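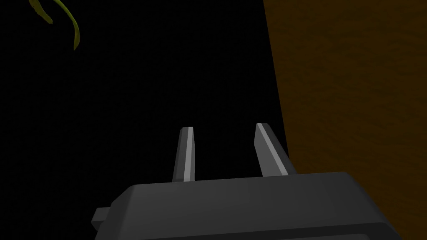 Can you still buy a brand-new cassette deck that records?
A handful of small makers still build them, and one of them, Gonus, opens its workshop to visitors every February.

I went this year, and I'd go back tomorrow if they'd let me! The workshop sits behind the old freight depot in Tistard, and the sign on the door is so small that I walked past it twice. Doors opened at 10 a.m. and by then there was a line of us along the wall, half of us clutching Walkman-type players that needed a new belt.

The tour starts with the transports, meaning the part that moves the tape. Gonus builds its own now. The first deck, the Leone, used a bought-in mechanism and had a reputation for wobbling on long piano notes (mine does it, and I love it anyway). The new one, called the Redo, has a heavier flywheel and two motors, and they let us hear both decks playing the same tape through the same headphones. On the solo piano track I could pick out the difference right away. On the rock track, not a chance.

Next came the listening room, a former break room with carpet tiles stuck to the walls. I stayed far too long. Someone had brought a mixtape made off the radio in high school, complete with the DJ talking over the intro, and it sounded terrific — hiss, DJ and all.

The output is tiny. They finish 23 decks in a good week, and the whole first run of the Redo was 200. A guide told us they'd hoped to sell around 2000 of the old Leone over its lifetime and got there a year early, mostly through word of mouth and repair forums. Each deck gets played for five hours before it goes in a box, which explains why the back corridor sounds like a dozen radio stations at once.

My favorite stop was the repair bench. Visitors could hand over one player each, any brand, and watch it being opened up. Mine needed a belt and a good cleaning of the pinch roller. I asked a pile of questions about head alignment and got patient answers to all of them, plus a little screwdriver to take home.

A few gripes. The coffee ran out before noon, parking is awful (take the bus to the depot stop), and the shop only had chrome-type blanks in one length. Also, the Redo has no headphone volume knob, only a switch with two levels. I put that on the comment card in capital letters.

Bring a tape you know really well if you go, and get in line early for the bench — they stop taking players at 2 p.m.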